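3.2 Station setup and upkeep

All demonstrations were recorded at one station in the Brumosville workshop. The station has a table, a pair of hand-held grippers of the Pumphrey pattern, and a recording computer running the Venimska logging software. The operator stands at the near edge of the table and works with one gripper in each hand. Each gripper carries its own camera and a cube mount with printed fiducial markers, from which its pose is recovered. Figure 4 gives two views of the station.
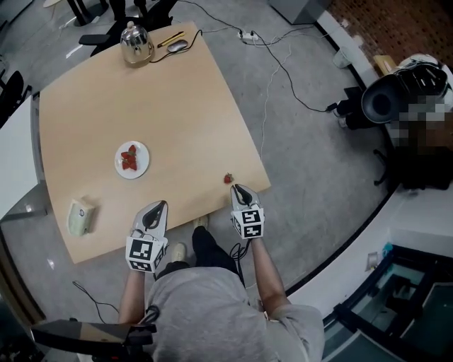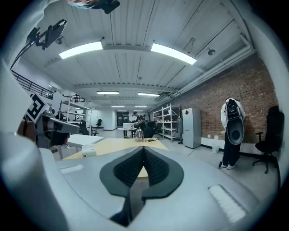

Figure 4. The station, from head height and from a camera on one of the grippers.

The fingers wear faster than any other part. We replaced each pair after 412 grasps or at the first visible tear in the pad surface, whichever came first. A new pair closes slightly tighter than a worn one, so the jaw opening was measured again after every change. The operator opened and closed the jaw fully ten times, and the logged widths were compared with a set of steel gauge blocks. If the largest error was more than 0.5 mm, the zero offset was reset and the check repeated.

The marker cubes needed less attention. Fruit juice and skin oil dull the printed faces, and a dull face is lost first when the cube turns away from the light. Faces were wiped with a damp cloth at the start of each session. Alcohol was tried in March and given up after it lifted the ink on two cubes. Both were reprinted on matte stock and remeasured before use.

Cable strain caused most of the lost time. In the first weeks the connector on the right gripper worked loose when the operator reached across the body, and 96 of 3570 recordings ended early with a dropped stream. Trefor Rowlands fitted a Belar strain relief clip to the handle and left a short service loop above it. After the change we recorded a further 728 demonstrations with two dropouts, both traced to a worn plug at the computer end. The plug was replaced and the fault did not come back.

Camera calibration was repeated once a week and after any drop onto the floor. Recordings made between a drop and the next calibration were left out of the training set.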